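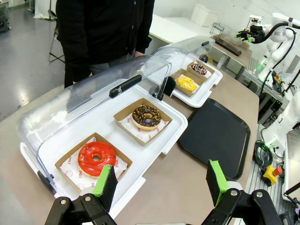 Kinnear K3 Counter Gripper

The Kinnear K3 is a two-finger gripper for light food service work: boxed pastries, lidded display trays, serving trays and similar counter items. It is sold by Billham as a single unit or as a matched pair for two-arm cells.

Fingers and pads

Each finger is a black metal linkage ending in a replaceable foam pad. The pad face is bright green, so that it stands out from dark trays and brown board in the wrist camera view. Pads are held by adhesive and can be changed without removing the finger. Foam was chosen over molded rubber after kraft-paper boxes creased at the corners in early trials.

Working with lidded trays

Clear domed lids are hard to locate by depth sensing alone. The Loker software package supplied with the gripper looks for the handle and the hinge brackets instead. Boxes are then picked by their side walls, clear of the glaze. Open boxes should be approached from the front - a steep approach can bring the pad into contact with the contents.

Specifications

Payload: 3 kg
Maximum grip force: 60 N
Supply: 24 V DC
Pad set life: 1540 cycles, kraft board, standard force setting
Camera: wrist mounted, included

In the box

Gripper, wrist camera, Drokham flange adapter, cable set, spare pads, hex key. Arm, rail frame and emergency stop are ordered separately.

Availability

Orders placed now ship in February. Pad sets are in stock.

Page updated 19 October 2024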